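Courses > Media and Publicity > Week 11 handout

Celebrity Health News: How a Sniffle Becomes a Headline

Start with the source. A star posts from a hospital bed, the post gets 700 comments, and by lunch there are 69 articles quoting one another. Count the people who called the hospital. It's a short count.

For our purposes there are two kinds of post: the update (fever down, eating soup) and the musing (a proverb, a sunset, a remark about envy). Outlets love the musing. It can be read as a dig at a former co-star, and soup can't.

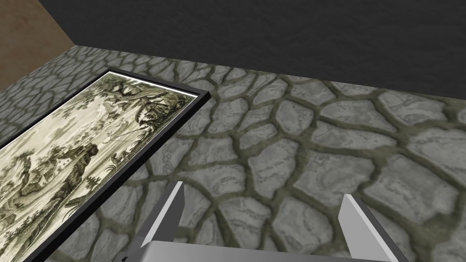 Fig. 1. Framed landscape in an engraving style, computer rendering.

Terms you need for the quiz:

Statement — words the publicist has approved, usually asking for privacy and mentioning the new film.
Close source — may be a cousin. May be the publicist again.
Stable — a medical word. Don't upgrade it to "recovering" because your headline has room.

Reading for next week: the Barkley and Andell packets. Barkley is dull but correct. Andell is neither, so mark every claim that has no source and bring a spare pen.

Written task: 100 words reporting a singer's canceled tour, using only the statement on the back page. Last November half the class diagnosed her.

Contact: Media and Publicity office, Dulell Hall | Back to top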